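Home | Notebook | Rigs | Contact

14 April 2019, Embla Brekke

Melum loop, second fill. Ice store charged overnight, pump on low. Flow 300 l/h, steady. Yesterdays leak at the elbow has stopped, new olive on it.
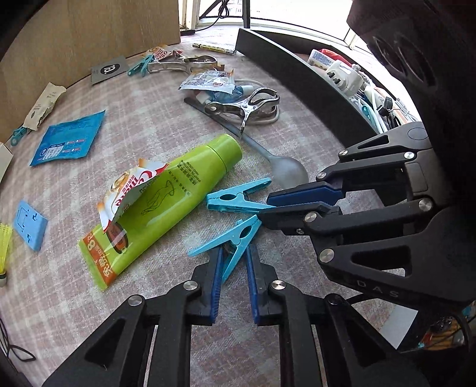 Fan coil on at 18 degrees setpoint. Compressor stayed off till lunch, then short cycling, every 2 minutes. Don't like it. Sensor probably too near the return pipe. Moved it, lagged it, no change yet.
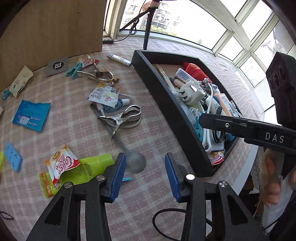

Draw with compressor running: some 475 W. Higher than the Omarard sheet we worked from. Check teh clamp meter before blaming the unit. Mugo has the good one, ask for it back.
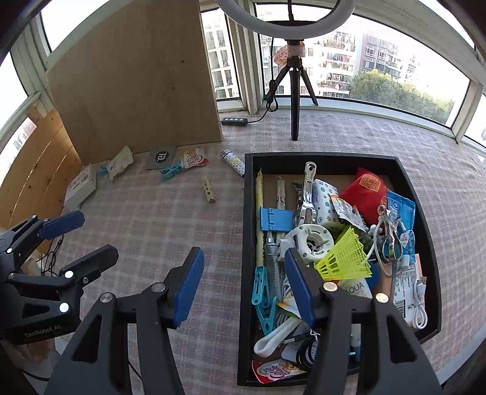
Drained half the glycol, too strong I think. Refill tomorrow, weaker mix. Zetel valve still on order. Need the store logging properly before July or we miss the hot spell agian. Left the pump on low.

3 comments | 1 share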